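Beturex open day, Losen: was it worth the trip?

I had my doubts about an open day for office tidiness. Beturex sells desk organisers, pen holders, trays and the like, and once a year it lets the public into its Losen showroom to be told how to use them. Entry was free, the leaflet promised "a calmer table in 18 minutes", and I had a free morning in May, so off I went on the early bus from Bretlow.

The first half hour was a talk. We learned that the range now runs to 1,935 items, which struck me as a lot of things to buy in order to own fewer things. There was coffee from a machine and a biscuit each. Then we were split into small groups and sent round the rooms, where the tables had been laid out for clearing exercises. Ours had a glossy white marble-look top, quite handsome, and the first thing to be dealt with was a dark woven holder from what they call the Ostapchuk line.

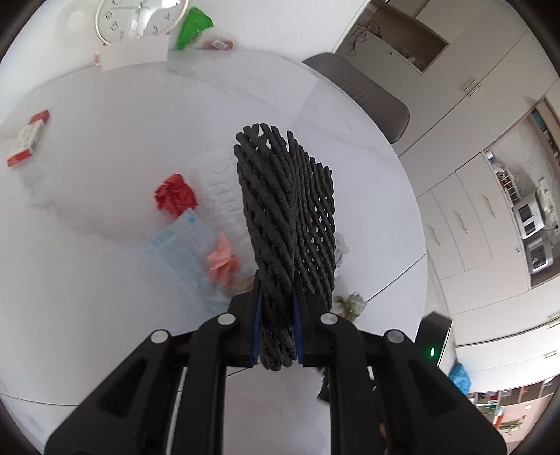
I have nothing against weaving. I do wonder how you get the dust out of it, and when I asked, the answer was "a soft brush", said in a way that made me think the question doesn't come up much. The price on the list was 500, before delivery. My pens live in a jam jar and seem content.

The exercise itself was simple enough. Sort what is rubbish from what belongs, bin the first lot, find a home for the second. We were given 3 trays and a set of coloured labels, and I never did find out what the labels were for. A woman in our group asked whether the eraser counted as stationery or as "active stationery" and got a long reply.

I'll admit the practical part was better than the talk. Wrappers are more awkward than you'd think on a shiny top, particularly the clear ones, and I could see people missing them altogether. Whether that calls for a method with its own leaflet is another matter – my mother used a damp cloth and a carrier bag. 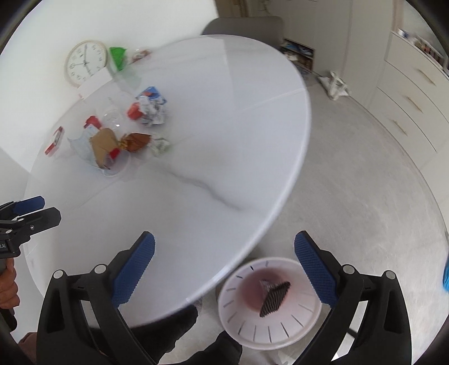
The clearing table at Losen, with a cup and wrappers still to be sorted and the clock at the far end.

After that came the shop, as it always does. Visitors got a voucher, valid on full-price items only, and the queue was long. I left mine on the bus.

Parking is poor, the toilets are up a flight of stairs, and the last session starts at three. If you are going anyway, skip the talk and ask for the table exercise first.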